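**Carnside, 27/03/2018** – Wasuso today opens its spring bedroom-clearing drive, with a modest claim attached. 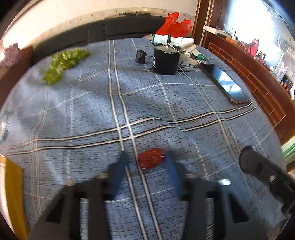
Most tidying plans promise a new life by Sunday. We doubt it. Ours asks people to clear one bed, top to bottom, and find a place for whatever has landed on it: thread, work gloves, slips of paper, the phone. Of 19 households in our trial, five kept it up.

"I expected fewer," said Dalva Coutinho, who ran the trial. "Plastic bags come back – so does yarn."

Sign-up is free until June. Contact: Tyson Lapointe, Wasuso press desk.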